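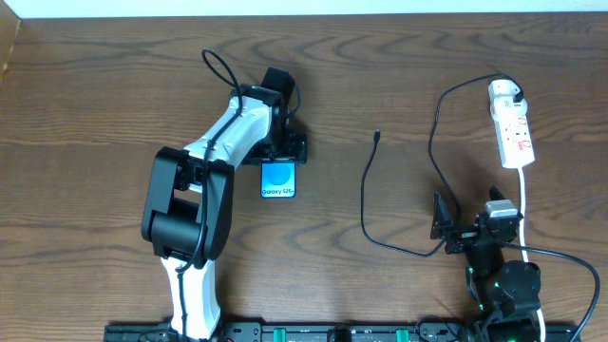

I've had both arms on the same rail for a few weeks now and it's time to write down what I think of the grippers before I start changing things again.

The big white arm is the Gudport. It came with a parallel gripper that I've left stock apart from the pads. The small black one is a Clulness kit, built up from servos and brackets over a couple of evenings in June. On paper they have no business being compared. The Gudport costs more than my car is worth and the Clulness cost less than the last service on it. But I want one arm to hold a phone and the other to bring a charging plug to it, and for that I need to know what each gripper is good and bad at.

Holding first. I ran 40 grabs of a phone with each gripper, picked up from the same spot on the table and held upright for a slow turn of the wrist. The Gudport dropped none. It did let the phone creep a few millimetres on the stock pads, so I swapped those for thin silicone cut from a baking mat and the creep went away. The Clulness dropped it four times. The jaws close at an angle, so the tips touch first and the phone pivots on them. You can squeeze harder, but then the servo gets warm and starts to buzz.

The charging cable was the other way round. The Gudport gripper is bulky at the front and it's hard to get at a cable lying flat on timber without knocking the table. I set a limit well above the surface after the second knock and lost most of the usable approach angles. The smaller jaws get in under the plug without any fuss. They also open wide enough that I can be sloppy with the position, and I am usually sloppy with the position.

So the jobs more or less sorted themselves out. Big arm holds the phone, little arm brings the plug.

Getting the plug into the port is a different matter. Scripted moves are hopeless at this because the cable has its own ideas. It has a memory from being coiled and pulls the plug sideways as soon as there's any slack taken up. A softer cable is on order. In the meantime I lay it out with a long bend in it before each run, and that makes more difference than anything I've done in the software.

Controllers. I'm running both arms from Flostomari, mostly so that I only have one set of logs to read. The Gudport driver is fine. The Clulness driver was dropping commands until I slowed the loop down to 100 updates a second, and it has behaved since. Calibration on the little arm drifts if it's been powered overnight, so I redo the zero each morning with a cup of tea in the other hand.

A few notes for anyone setting up something similar:

Give the big arm its own outlet and use a power board with individual switches. Being able to kill one arm and leave the other holding is handy.

Tie the cables down along the links but leave a loop near the wrist. I had mine too tight at first and it pulled a connector out.

Bolt both arms to the same rail if you can. I had the Clulness clamped to the table separately and every time I bumped it I had to measure the offset again.

Buy spare servos for the small one. I've replaced one already, the gripper servo, after 155 runs.

Next job is the little arm's jaws. I want to try printing a pair that stay parallel, with a groove down the middle for the plug body. If that works I'll put the files up.

Recent posts
Cutting silicone pads without a laser cutter
Clulness kit build, part 2: wiring
Clulness kit build, part 1: what's in the box
Reading Flostomari logs in a spreadsheet
Which labels survive on a cable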